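Desk tidy, Monday edition. I've had the corner desk on the open-plan floor at Skaltport since May and it has slowly filled up with small things that don't live anywhere. Posting as I go.

—

Started with the cables. The power strip stays out on the desktop because the floor sockets are too far off for my chargers. I did move it once, to under the desk, and spent a week kicking it.

—

The six little white cylinders with the black ends are the real nuisance. They roll. If you put them down loose on a desk you'll find them in someone else's bay by lunch. So they're getting the wooden tray with the slat down the middle.

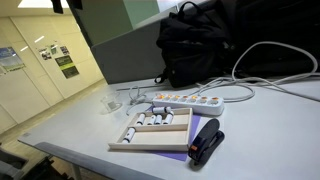

I wanted all of them in one half so the other half could take paper clips. Still thinking about that. Standing them up uses less room but they lean, and lying them down means they roll into the corners.

—

The tray came from Girkero, secondhand, meant for a kitchen drawer. Slightly too wide for any drawer I own. Fine on a desk.

—

Someone asked about the purple paper. It's an offcut from the Vustby display boards. I use it as a mat so the tray doesn't slide. Any paper would do, I just had a lot of purple.

—

Stapler: keeping it. I looked at the supply list and we're apparently down to 3 for the whole floor, so it's not going back in the shared cupboard. There is a box of 2000 staples in there if anyone needs them, and roughly 100 loose ones at the bottom of my bag.

—

Which brings me to bags. The hooks by the door are always full by nine, so bags end up on desks. I don't mind as long as they go at the back, up against the partition, and the straps aren't lying across the part where people work.
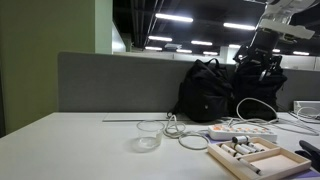
The floor under the desks would be the obvious place, but the cleaners come through in the afternoon and ask for it to be clear. Fair enough.

—

Locker news, while I'm on it. Quaye are meant to be fitting new ones along the far side. The job number is 1342 if you want to chase it — I have, twice. No date yet.

—

Left to do: label the charger plugs, find a lid or a second tray for the clips, wipe down the desktop. The cups can go back to the kitchen at the end of the day.

—

If anyone has a spare tray with more than two sections, I'll swap you for purple paper.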